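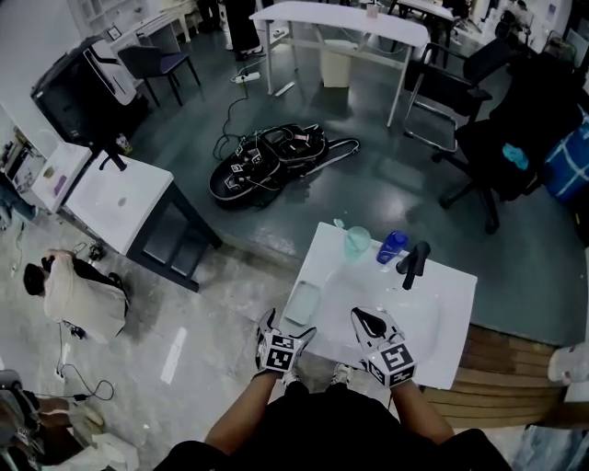

Surberg Home Preserving Club

20th September
by Pallavi Tomar

The lemons are still coming! I was sure the tree had finished, and then I went out to the washing line after all that wind and there they were, a whole skirt of yellow around the trunk and plenty more hanging on up top where I can't reach without the ladder. So it's preserved lemon season at my place, and I'm not a bit sorry, because a jar of preserved lemons is about the most cheerful thing you can have in a fridge.

I came to them late. I grew up with lime pickle (Mum's, fierce, kept in a jar nobody else was allowed to open) and for years I thought of preserved lemon as the polite cousin. Then Mrs Šťastný from the club brought a roast cauliflower to our lunch in June, with slivers of the rind all through it and loads of parsley, and I had three goes at the dish before I'd even looked at the main table. She wrote the method on the back of a raffle ticket for me. I've fiddled with it since, as you do.

What you need for a batch that fills 2 big jars: enough thin-skinned lemons to pack them tight, 300 grams of coarse salt, a couple of bay leaves, some peppercorns and extra juice for topping up. Meyers are gorgeous for this, soft and floral, but they do go a bit squashy. The Eurekas off my tree hold their shape better and have that proper sharp edge. If yours are from the shop, give them a good scrub in warm water to get the wax off. Plain coarse salt, please, without iodine or anything to stop it clumping. I get mine from the bulk bins at Murnis, where they'll let you bring your own tub.

Wash the jars in hot soapy water, rinse them and dry them in a low oven while you get on with the fruit. Trim the stalk ends off the lemons, then cut each one lengthways as though you were going for quarters, stopping before the bottom so it stays joined like a flower. Pack a heaped spoonful of salt into the middle, close it up again and push it into the jar. Push hard! They should be squashed in there and weeping juice. Tuck the bay and peppercorns in as you go, and scatter whatever salt is left between the layers.

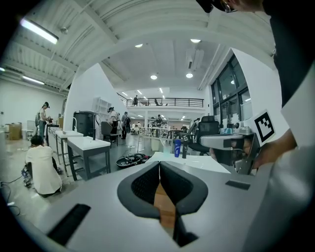

Juice is where most first jars go wrong, mine included. The lemons have to be completely under, and on the day you pack them they never seem to be, so people shut the lid and hope. Squeeze a few extra and pour it over until everything is covered, then check again the next morning when they've settled. Lemons do love to float, and fishing one out to turn it over is a slippery business once your hands are salty. I want tongs with tips like those black rubber fingers, with the fine mesh texture on the inside faces, as my smooth metal ones just skate off the rind and drop the thing back in with a splash (usually down my front). A little glass weight sorts out the floaters, or you can wedge a piece of rind across the shoulders of the jar.

Leave the jars somewhere cool and out of the sun for the first 7 days, turning them over each day to move the salt around. Put a saucer underneath in case the lid weeps. After that they go in the fridge, and then comes the waiting, which I'm hopeless at. Give them at least a month. You'll know they're ready when the rind has gone soft right through and a bit see-through, and the liquid has turned thick and syrupy. A cloudy brine doesn't worry me, but any fuzzy mould or a smell that's off and the whole jar goes in the bin, no scraping and hoping.

To use one, rinse it, pull out the flesh and slice the rind as finely as you can be bothered. I know some people chuck the flesh. Mash it into a marinade for chicken thighs with garlic and a good spoonful of yoghurt, and go easy on any other salt! The rind is magic in couscous, in potato salad, through green beans with a slosh of olive oil, or chopped into butter and melted over a piece of fish. My favourite is still on toast with avocado and too much pepper. And the brine is lovely in a salad dressing in place of vinegar, just a teaspoon at a time until you know how strong yours is.

I'm trying a second lot with a cinnamon stick and a dried chilli, half for me and half to swap with the Vullov crowd, who always turn up with the most beautiful quince paste and deserve something decent in return. If you've got a tree and you're sick of giving lemons away in shopping bags, get some salt and have a go. I'd love to hear what you put in yours. Someone mentioned fennel seeds to me and I haven't stopped thinking about it, so that might be the next jar.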